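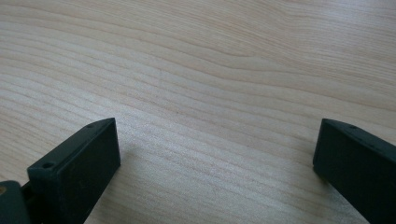
Wavy grain in a pale tabletop.

Starkach Evening Courses
Materials at Home, Session 4
Wood and the claims made for it
Revised Sunday, March 6, 2022

Read these notes before class and bring one furniture label or care leaflet. A photocopy will do. We will spend the second half of the evening taking the labels apart, so pick one that makes a claim you could check.

1. "Solid wood"

The phrase sounds clear and often is not. In strict use it means the part in question is lumber all the way through, with no core of chips or fiber. In sales copy it may cover the legs only, or the edge strip around a veneered top. The leaflet for the Prullunden table says "made with solid wood" in large type and gives the top as "wood veneer on board" in small type on the back. Both statements can be true. The word to watch is "with."

Veneer is no scandal. A good veneered panel stays flatter than a wide board, and for a table in a heated room I would often prefer it. My complaint is with paying a lumber price for a panel.

How to tell: look at the end of the top. If the lines on the face carry over the edge and turn into end grain, you probably have lumber. If the pattern stops dead at the edge, or the same figure repeats at regular intervals across the face, be suspicious. A thick coat of finish or a glued-on edge can hide all of this, and then you have to look underneath.

2. Grain and what it tells you

Long waves and arches on the face usually come from a flat cut, where the saw passes through the growth rings at a shallow angle. Straight, narrow lines usually come from a cut closer to a right angle with the rings. Flat-cut boards tend to move more across their width as the air gets damp or dry.

That is about all the face can tell you. It will not give you the age of the tree. Naming the species from color alone is guesswork, and stain makes it worse. Catalogs still sell "character" by the board, and students still ask me which pattern is strongest. For a tabletop it hardly matters. Joints and thickness do far more of the work.

3. The antibacterial claim

You will hear that wood kills germs. There is something behind the claim: in some lab tests, bacteria placed on bare wood became harder to recover after a while. Ask what was tested, though. Bare wood is porous. A sealed top is a layer of finish, and whatever the wood might do underneath, the spill never reaches it. Results also differ by species, moisture and the way the sample was taken. "Harder to recover" may mean dead, or it may mean stuck down in the pores.

The Sivia brochure in your packet cites a "study of 2,431 surfaces" and gives no source, no method and no comparison group. A large number printed without these is decoration. Treat it as you would "up to 70 percent cleaner," also on page 4, where we are never told cleaner than what. 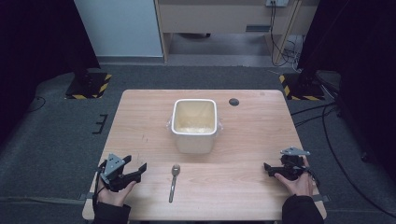 Does a wooden table need to be oiled every month?
It depends on the finish. A top sealed with varnish or lacquer gains nothing from oil, which sits on the surface and collects dust. An oiled top needs more when it looks dull or when water stops beading, and that could be twice a year or less.

4. Care products

The makers of care products write much of the care advice, so read it with that in mind. Nuttall polish promises to "feed" the wood. Wood in a table is not alive and does not eat. Oil can slow the passage of moisture and deepen the color – both useful – but the word "feed" suggests harm if you skip a dose, and the leaflet offers no evidence of any.

For a sealed top, a damp cloth and a dry one cover most days. Wipe spills early. Test anything stronger on the underside first.

For class

Underline every word on your label that could be checked. Circle every word that could not. Last June one leaflet of 137 words had no underlining on it at all, and the group spent a good while trying to find some.

Reading for Session 5: the packet pages on glue.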